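What I packed for 92 kilometres of rail trail
2024-07-29

So I finally did the Pistidberg trail, end to end, on my own, with everything I owned (it felt like) hanging off the bike. I'd been promising myself this ride since May and kept finding excuses, mostly to do with the weather and once to do with a really good pie. Packing took me longer than the first leg. I'm hopeless at clothes - I always want one more layer, then one more after that, and then I can't get the pannier shut.
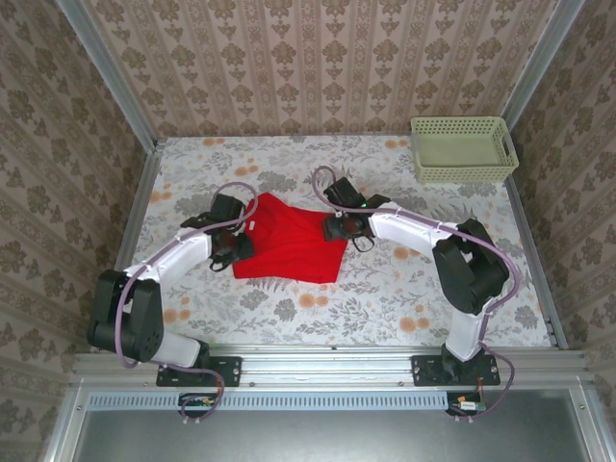
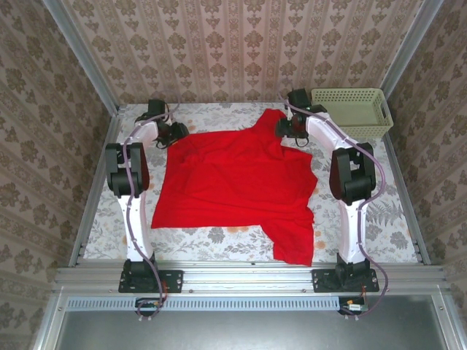
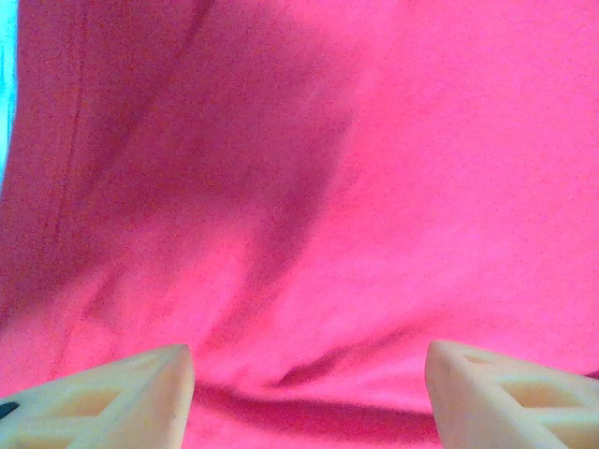 In the end I went with two jerseys, one pair of decent knicks, a fleece, a rain jacket and thongs for the campground showers. That's it! I washed a jersey in the sink at Radebe the first night and wore it the next morning a bit damp under the arms, and I survived. The fleece I'd have fought you for. It gets properly cold in that valley once the sun drops behind the ridge, and my sleeping bag is more of a suggestion these days.

The panniers are the Trikeo ones I bought secondhand, the big roll-top pair. I love them but the left clip rattles on anything rougher than bitumen, and the trail is gravel for most of the way, so I had that noise for company for hours. A folded bit of old inner tube behind the hook fixed it on day two. I should've done that in my own driveway.

Food was the bit I got wrong. I'd read there was a shop at Mamerov and there is, but it shuts at lunch and I rolled up mid-afternoon with half a muesli bar and a very soft banana. Tea that night was two-minute noodles with a sachet of tuna, and I'd happily eat it again. The water tank at the old siding was working (hooray), so at least I wasn't rationing that.

The climb out of Mamerov is roughly 400 metres all up, spread over such a long stretch that you barely notice you're going uphill, you just start wondering why you're so slow. Then there's the tunnel, which is pitch dark in the middle and drips on you. Take a proper light. I had my little blinky commuter thing and walked the whole way through with one hand on the wall like a toddler.

Next time I'll leave the camp chair home and bring a second pair of knicks, and more cheese. I'm already eyeing off the southern branch for spring if my knees are speaking to me by then. If anyone's ridden it lately, let me know whether the creek crossing is still out.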